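Plikgate Bags

README for the bag-handling part of the Plikgate demonstrations. Read this before you write to us. The answer is often in the third section.

What you get

Demonstrations of people handling bags with a pair of hand-held grippers. The person does the task, the grippers and the head camera record it, and later a robot is expected to make sense of it all. Bags were picked because they are soft, heavy on one side, and have more straps than any policy wants to think about.

There are 28 tasks in this release. The names are in tasks.txt and are meant literally. "hang_bag" means hang the bag. "open_bag_2" is the second version of "open_bag", and the first has been retired with honors.

Layout

Each episode is one folder. Inside are the head video, one video per gripper, a pose file, and a jaw-width file. Left and right are the operator's left and right. We had this the other way for 13 episodes in May, and those have been fixed, so please delete the script you wrote to fix them.

Poses come from the marker cubes on the grippers. When a cube goes out of view the pose is filled in and the "tracked" column drops to 0. Bags are large and cubes are small, so expect zeros.

Jaw width is in millimeters. A reading of 2 or less counts as closed on nothing, or on a strap, and the file can't tell you which. Look at the video.

Loading

Use the Flarska loader, version 21 or later. Older versions will open the files and quietly skip the right gripper, which makes every task look much more impressive than it was.

Nistor format is supported for export only. Drondoreck format was supported once – we don't talk about the branch.

Known problems

Rooms were left as they were. People walk through, screens are on, shoes turn up on shelves. If your model learns to find sneakers, that is your paper and you are welcome to it.

Backpacks in the air swing. Nothing was done to stop them, and the operators were told to wait or not wait as they saw fit. They saw fit in different ways.

Head video from a bag task, for a sense of what you will be looking at: 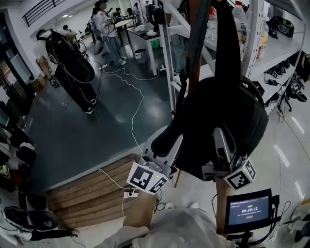

Both grippers on a black backpack, timer at 00:00:11.

The timer on the monitor is there for the operator. Do not read it off the pixels for sync, however tempting. Use the timestamps in the pose file, which share a clock with all the videos.

Splits

Train and test are split by bag, so no bag appears in both. An earlier split went by episode and gave lovely numbers. It is still in old_splits/ for anyone who needs cheering up.

Reporting errors

Open an issue with the episode folder name and the time in seconds. "The bag one looks wrong" has been received and is under review.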